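Speaker notes: The Basket Problem
Villalobos home storage evening, Feb 21, 2022
Talk by Érica Furtado. Slot is long enough if I skip the bit about my aunt.

OPENING

Wait for the chairs to stop. Say good evening. Do not thank the projector.

I own too many baskets. I went through the house before writing this talk and stopped counting at 9, since the next one had a basket in it. I would like to say each has a job. Most of them hold the things I took off a surface so that I could put a basket there.

Ask for hands: who has a basket by the front door? Keep them up if you know what's at the bottom of it. (Pause. At the Wenthorpe talk one hand stayed up, and he had moved in that week.)

SLIDE 2: THE WALL

Start with where baskets go, which is against a wall. We push them there and consider the matter settled. Wicker next to a pale, plain wall looks very good, and I think this explains most of the wicker sold in this country. Next to a wall like that, anything woven looks like a decision.

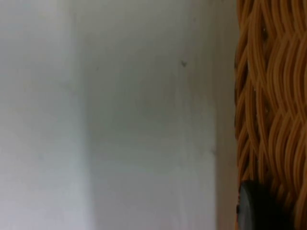
Slide 2. Wicker beside a plain wall.

Let them look. Then: the wall is doing half the work. Put the same weave against patterned wallpaper and you have a headache with handles.

Practical point, say it slowly. Leave a finger's width between basket and wall. Wicker rubs. I had a landlord in Clillorier who could read a deposit off a baseboard, and he read mine.

SLIDE 3: WHAT GOES IN

Main section, don't rush. Open weave is for things bigger than the holes. That sounds too obvious to put in a talk, and yet I have kept paper clips in one. I have kept rice in one, in a bag, and the bag had opinions.

Good in open weave: scarves, dish towels, bread if you eat it fast, onions. Bad: coins, pins, craft beads, anything a child has described as treasure.

Then crumbs. Every basket with a rim and a woven floor is a slow sieve. You find out what it's been sifting when you pick it up and walk it across a clean room.
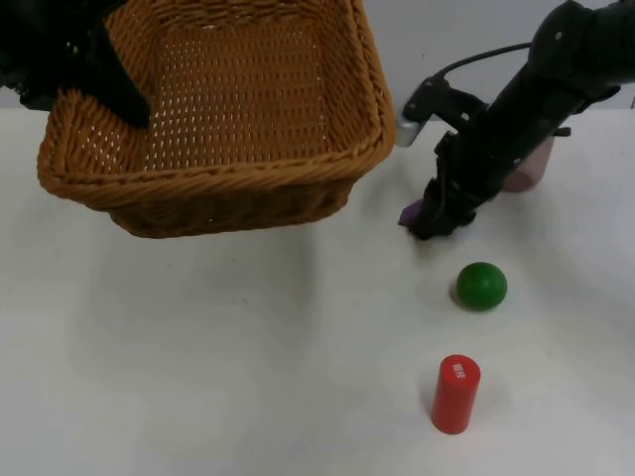 So lift it over something you can wipe. Tip it, tap the floor of it with your palm, turn it, tap again. Then a dry paintbrush, the two-inch kind, along the inside corners and under the braid of the rim. Skip the vacuum unless yours has a soft brush. Mine ate a strand in May and we haven't really spoken.

If someone asks about washing: damp cloth, mild soap, dry it in moving air out of direct sun. No soaking. I've heard people swear by the bathtub. I have also seen their baskets.

(If time is short, cut the Stundetdale flea market story. If time is long, tell it, but leave out what I paid.)

SLIDE 4: HOW TO PICK ONE UP

People grab the rim on one side, and I'm one of them. An empty basket will put up with it. A full one hangs all its weight off a few inches of braid, and over the years the rectangle turns into something a geometry teacher would send back. Two hands, opposite sides, or one hand under the floor when it's loaded.

Don't demonstrate with the bread basket again.

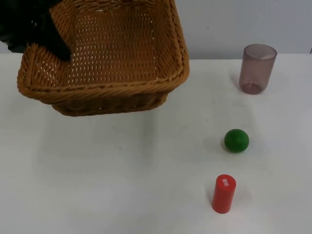
Corrado Monti wrote to me after the last talk that he has carried the same basket by one side for years, full of firewood, and it is fine, thank you. He added that it leans a little, and that he has grown to like the lean. He wanted to know whether a bent rim can be coaxed back.

Answer for Corrado and anyone else: sometimes. Mist the bent part lightly, ease it straight, pad it and tie it to something square overnight. Go gently, old strands snap. And firewood wants a sturdier basket than bread does. He won't listen.

LAST SLIDE

Homework: choose one basket tonight, empty it onto the table, and put back only what you can name without looking at it. Warn them it takes longer than you'd think. I found 3 keys in mine and I still don't know what they open.

Questions. Comfort Amissah has the microphone. Bring the bread basket home.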